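Notebook, Birkavus Workshop, Simulation Bench
4 May 2024
Entry by Elli Halonen

Open day, second session. The doors were opened to visitors at the Hurnilstead site after the morning briefing. The purpose of the session was to show guests how tabletop tasks are prepared and checked in simulation before any time is booked on a physical arm. Kauko Keskinen gave the introduction and I operated the workstation. Ritva Honkanen kept the question sheet, which is filed with this entry.

Setup. The dining room scene was used throughout, loaded from the April build. The wall display was connected to the second output of the workstation. The first output remained on my own monitor so that the log could be read without showing it to guests. One adjustment was needed before we began: the text on the display was too small to be read from the back row, and the side panel was therefore hidden. It should be hidden by default at future sessions.

Introduction. Mr. Keskinen explained that each task is defined by a starting arrangement, a written instruction and a test for completion. He noted that the present task set has been run 1156 times since it was assembled, and that every run is stored with its random seed. Guests were told that a run may be repeated exactly from the stored seed. This point drew more interest than expected and should be moved nearer to the start of the talk.

Demonstration. The scene was then paused with the Franka arm over the dining table, the gripper pointing down above the purple cylinder and the yellow bowl, and the audience was invited to ask questions before the program was resumed. 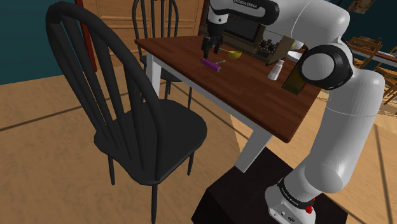
Séverine Leclerc asked whether a program that does well in simulation can be trusted on the real machine, and remarked that her own group at Lindqvist had been disappointed on this point more than once. In her view the contact between fingers and small objects is where most of the trouble begins, and she would want to see friction values varied widely before she believed any success rate.

Mr. Keskinen agreed that the concern is a fair one. He replied that friction and object mass are varied between runs, but that the range in use is narrow and was chosen early in the project. He undertook to send her the present settings. It was also stated plainly to the group that our results in simulation are used to reject weak programs and are not offered as proof that a program is ready.

Further questions concerned running time and the cost of the workstation. A batch of 400 runs takes 40 minutes with the display switched off. I did not have the purchase cost at hand and have asked Hutis, our supplier, for a copy of the invoice.

Faults. The display program stopped responding once, when the viewpoint was changed while a run was being saved. It was restarted and the session continued after a short delay. Aatos Riihimäki has seen the same fault on the other workstation — he suspects the save routine. The log has been copied to the shared folder under today's entry. Until the cause is known, the viewpoint should be left alone during saving.

Actions.
Kauko Keskinen: send friction and mass settings to Ms. Leclerc.
Aatos Riihimäki: reproduce the save fault and report.
Elli Halonen: prepare a batch with a wider friction range, using 8 seeds for each setting, and enter the results in this notebook.
Ritva Honkanen: circulate the question sheet to all presenters.

The workstation was shut down after the last guests had left. The scene file was not changed.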